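Laundry folding arms: what to watch for

Feven Ejigu had a Grukance arm on trial for 30 days and asked me to write up the fault before someone else loses a duvet cover. The brochure says it "handles any household fabric". I'd want to see that proved with two fabrics at once.

On day 19 it picked up more cloth than it should have, kept pulling, and put a tear in a seam. No alarm. The log said "fold complete". Dennis Biwott at the supplier blamed the load setting, which was at the factory default.

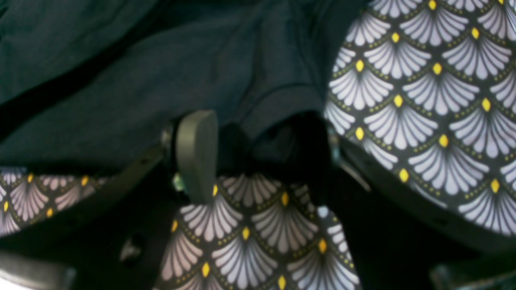
Wrist camera view: plain teal cloth and fan print bunched together at the gripper finger.

If you have one of these at home:

Feed it one item at a time. The sorting mode is not to be trusted.

Turn the pull limit down to the lowest step and see if it still folds. Ours did, a bit slower.

When cloth bunches at the finger, press the stop button and switch off at the wall before you put a hand in. Pausing from the app is not the same thing, as it can start again by itself.

Ease the cloth out by hand. Don't use "release and retry", which tugged harder.

Check seams and hems afterwards, whatever the log says.

A fix is promised for February. Feven has gone back to folding on the bed.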